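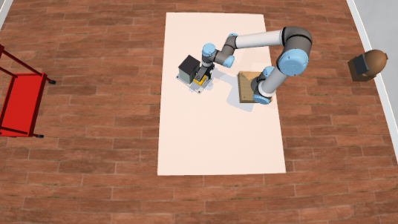 Shamim Siddiqui wrote under my earlier post that a difference like mine must come from the mounting of the arm, and that I should stop changing the motor settings before I have measured the block. I followed this advice, I measured, and now I am less sure than before. So I open a new topic with the full situation.

I am building a pick-and-place cell in my garage. The arm is a used one which I repaired over the winter, and the controller is a Clovine board. Before I move anything with the motors on, I run it in a simulation of the room, with the table, the wooden block under the arm, the plate, the dark box and the small yellow part beside it. In the simulation the gripper goes down to the yellow part and does not touch the box. With the same program on the real table, the fingers arrive 6 mm too near to the box, and one of them rubs on its side. I have stopped it by hand each time, so nothing is broken.

What I have checked:

The block is 107 mm high in the garage and has the same height in the model.
The plate stands diagonally to the table in both, and I copied the angle with a paper template.
The home position was set again two times in February, after I changed a cable.
The speed makes no difference. Slow and fast give the same error.

The error is always in the same direction. If I turn the plate to another angle and change the program for this, the error stays in the old direction, seen from the arm. It does not turn together with the plate. I think this is important but I do not know what it tells me.

Could the model of the gripper be wrong? I made it myself, from a drawing of a similar one. Or is it normal that a home-built cell has such a difference and one simply corrects it by a number in the program? I would prefer to understand it first.

Posted by torvi_garage on March 17, 2022

3 answers

benchleg

Just put the number in the program. Every machine I have made has a file with corrections in it and they all work. If it is 6 mm every time then it is 6 mm. Life is short.

Pellaro K.

I would not put the number in yet. You wrote that the error does not turn with the plate. This means that the plate and your paper template are probably good, and the fault is somewhere between the table and the tip of the fingers. There are still several places where it can sit.

First, the block. You compared the height only. Please compare the position of the block on the table, and its rotation too. If the block is turned by a very small angle, the error at the base is nothing, but at the end of a long arm it becomes several millimeters. I had this with my own machine, which is called Marar and lives in a shared workshop. One screw hole was drilled a little outside of the line and I lost two weekends.

You can test it in this way. Take the gripper off, or close it, and fix a pointed rod in its place. Make a small cross on the table near the arm, and another cross far from the arm. Measure where both crosses are from the edges of the table, and send the arm to both positions. If the error is bigger at the far cross, it is rotation, or the zero of the first joint. If it is the same at both, the position of the block is wrong, or the tool. Do this high above the table the first time, and come down in small steps.

Second, the zero of the first joint. You changed a cable in February and then set the home position again. Did you do it by eye? If your encoder gives 4000 counts per turn directly on the joint, a few counts will not give you 6 mm, but a home mark that is read by eye easily can. The pointed rod does not separate this from the turned block, I am sorry. For that you must put a square against the block and look.

Third, the gripper that you drew from a similar one. Turn the wrist by half a turn above the same point. If the tip of the rod stays on the point, the center of your tool is good. If it moves, half of the movement is your tool error. When you put the gripper back, repeat this with the fingers closed.

torvi_garage

Thank you, Pellaro, I made the test with the rod this evening. Near cross: 2 mm. Far cross: I stopped at 6 mm because the tip was already outside of the circle I had drawn. The wrist test was good, the tip stayed on the point.

With the square I can see light between it and the block on the side of the wall. I will loosen the screws on Saturday and set the block again from the edge of the table. The holes in the wood are a little oval by now, so I will fill them and drill new ones. Shamim, you were right about the mounting, I only measured the wrong thing.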